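Flamley Pocket Sprung Mattress, Double
Item 2977. For people who like a bed and would rather not discuss it.
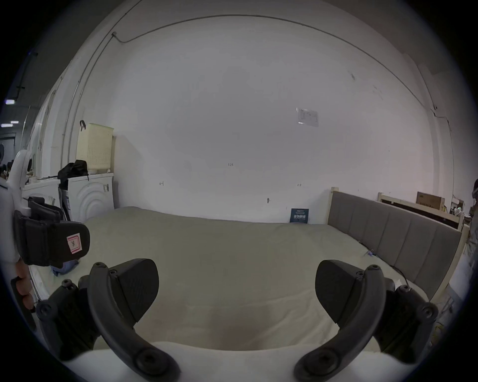 What you get
1000 pocket springs, a quilted top and four handles, which will not help you on the stairs as much as you hope. Medium firm, meaning firm until you are tired.

Turning
Rotate it head to foot every March, or whenever guilt strikes. There is no need to flip it. The underside is plain and knows it.

Delivery
Free from our Povton warehouse to Punville and nearby villages. Everyone else pays by the mile. We carry to the room of your choice, spiral staircases excepted, after Khunthong Road.

Also in this range
Flamley 253 topper
Flamley bed base, double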